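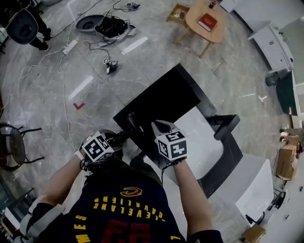 Strebel Releases Retatcombe Load-Tracking System for Strength Training Facilities

TROLPORT, February 2019. Strebel, a manufacturer of strength training equipment, has released Retatcombe, a system that records bar speed, range of motion and rep count during barbell lifts. The system is sold to commercial gyms, college weight rooms and physical therapy clinics. Orders are open now, and the first units will ship in May.

Retatcombe consists of a sensor that clamps to the sleeve of a standard Olympic bar, a wall-mounted display and a software account for the facility. The sensor weighs 82 grams and samples bar position throughout each rep. Data is sent to the display over a local wireless link, so a rack does not need its own internet connection. Results are stored on the display and uploaded when a network is available.

Background

Many strength programs set working weights as a percentage of a lifter's one-rep maximum. That figure is often tested only a few times a year and may not match what the lifter can do on a given day. Velocity-based training uses the speed of the bar as a second measure. When bar speed falls below a set limit, the coach can lower the load or end the set.

Existing tools for this work generally attach to the bar by a cord or depend on a phone placed beside the rack. Cords limit where the bar can travel and need to be reset between stations. Phone-based tools must be aimed again each time the rack is moved. Retatcombe was designed for rooms in which several lifters share one bar and change plates often.

How the System Works

A lifter signs in at the display with a four-digit code and selects an exercise. The display shows the mean speed of each rep within one second of lockout. At the end of the set it reports the drop in speed from the fastest rep to the last. Coaches can set a cutoff for each athlete and each exercise. When the cutoff is reached, the display changes color and sounds a tone, which can be turned off.

The release version supports the following lifts:

Back squat and front squat
Bench press, flat and incline
Conventional and sumo deadlift
Standing overhead press
Power clean

The snatch and the split jerk are not supported in this version. Strebel plans to add both through a software update, with no change to the sensor.

Field Trial

Before release, the system was used for 25 weeks at Sokudance, a training center with a general membership and a competitive powerlifting group. A total of 100 members took part. Staff recorded sets with Retatcombe and kept paper logs of the same sessions. The two records were compared at the end of each training block.

The trial led to two changes in the product. The clamp was widened after lifters reported that it sat too close to the collar when bumper plates were used. The sign-in screen was also simplified, and it now lists the most recent users of the rack first.

"The paper logs told us what weight was on the bar and how many reps were done," said Kaja Lapiņa, head of product at Strebel. "They did not tell us that the fourth set was moving much slower than the first. Coaches wanted that number while the lifter was still at the rack, and most of our design decisions came from that request."

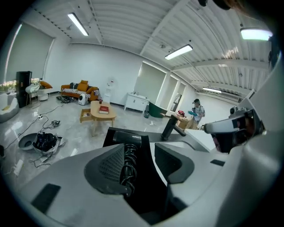

Configurations and Service

Retatcombe is offered in single-rack and 4-rack packages. Both include sensors, displays, mounting hardware and charging docks. The sensor runs for around 25 hours of active use on one charge. Clamps are available for men's and women's bars. Specialty bars with nonstandard sleeves, including some safety squat bars, require an adapter sold separately.

Installation can be done by facility staff with a drill and a level. Each display must be mounted within 4 meters of the rack it serves. Strebel provides a remote setup session with every order and covers sensors and displays under a two-year limited warranty. Batteries and clamp pads are treated as wear parts.

Session data can be exported as a spreadsheet. Member records may be deleted by the facility at any time from the account page.

About Strebel

Strebel designs and builds racks, benches, bars and measuring equipment for strength training. The company is based in Trolport and sells directly to facilities and through regional dealers.

Product specifications, dealer listings and installation drawings are available from the Strebel sales office on request.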